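Chapter 4
Flowers of Cloth: Materials, Parts and First Handling

What you will learn in this chapter

How an artificial flower is put together, and the names of its parts
How to judge the cloth of a petal by eye and by finger
How to prepare a table before arranging
Why roses and hydrangeas are held in different ways

Words to know: bloom, floret, sepal, pedicel, serrated, fraying, junction

4.1 Before the vase

When I began to teach display work at the Surkgate evening school, I made the mistake of giving every student a vase in the first lesson. They were happy, but the arrangements were poor, and I could not explain to them why. Tomomi Kaneko, who taught the fresh flower class next door, told me that her students spend two lessons only on looking and holding. I have followed her since then. In this chapter we do not use a vase at all. The vase comes in Chapter 5.

An artificial flower should be studied in the same order as a real one: first the bloom, then the sepals, then the stem and leaves. The student who starts from the stem usually thinks of the flower as a stick with something on top, and this can be seen later in the arrangement.

4.2 The rose

Our first flower is the red rose. It is the flower that most people know best, so they notice quickly when something is wrong with it. Take one rose and bring it close to your eyes, closer than a customer would ever do. At this distance you can read the cloth. Look for the direction of the threads, for lint, and for the places where the cut edge has begun to open.
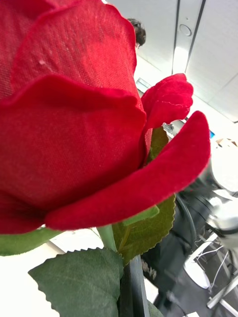
Figure 4.1 Red fabric rose at close range. Note the weave of the upper petal and the loose fibres along the edge of the long outer one.

A little fraying is normal and does not disturb anybody at one metre. If a thread is longer than a grain of rice, cut it with small sharp scissors, and never pull it. Lint can be lifted with a piece of tape wound around the finger, sticky side out.

Petals of the same flower may look quite different from each other. One can show its weave clearly while its neighbour seems almost like velvet. Do not try to make them equal. The difference gives depth to the bloom, especially under shop lighting, which is often flat.

4.3 The table

A white table is best for learning. Red, pale blue and green are all easy to judge against it, and a fallen thread is found at once. Put the trays at the sides, so that the middle stays free for the flower you are studying. A soft cloth is also useful – a dry one for dust, and a second one, slightly damp, for plastic stems only.
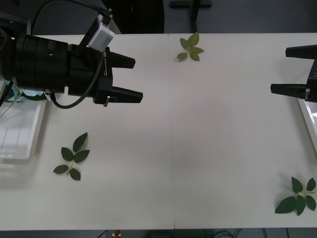
Keep loose greenery near the edge as well, where your sleeve will not catch it. In my own classes the students work in pairs, one on each side, and they agree before starting who will reach into the middle first. It sounds a small matter. In a class before the December displays we crushed so many leaves by crossing arms that Itsuki Kubo, my assistant then, had to order a new box from Nodetti.

4.4 The hydrangea

The hydrangea is not one bloom but a head of many florets. Each floret sits at the end of its own thin stalk, called a pedicel. From the front you see only the petals. To understand the construction you must turn the head, or lift it above the level of your eyes and look from underneath. 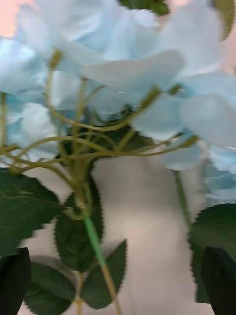 Figure 4.2 Light blue hydrangea from below. The thin stalks spread from one junction above the main stem.

The junction is the point to remember. When you wish to open the head and make it fuller, begin with the stalks closest to the junction and work slowly outwards. If you pull at the petals themselves, the floret may come off its stalk, and glue is always visible afterwards.

The leaves of our hydrangea are dark green with toothed edges. Turn them so that the veins can be seen from the front.

4.5 Holding the stem

Both flowers should be held by the stem, but not at the same height. A hydrangea has a wide and heavy head, and the hand must be rather low, or the fingers will press the lower petals. With a rose you can hold quite near to the sepals, where the flower is easy to turn.

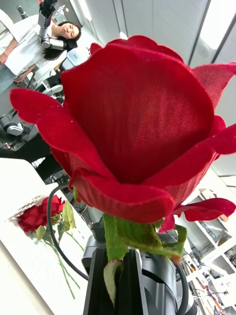 Turn the rose slowly through a full circle and stop when you find its best side. Usually this is where one broad petal stands up in the centre and the outer ones open away from it. Then check the lower petals. They like to droop after storage, and one that hangs apart from the others can be brought back gently with the thumb.

Exercise 4.1
Choose one rose and one hydrangea. Draw each from the side and from below, and write the name of every part. Compare your drawings with those of your partner.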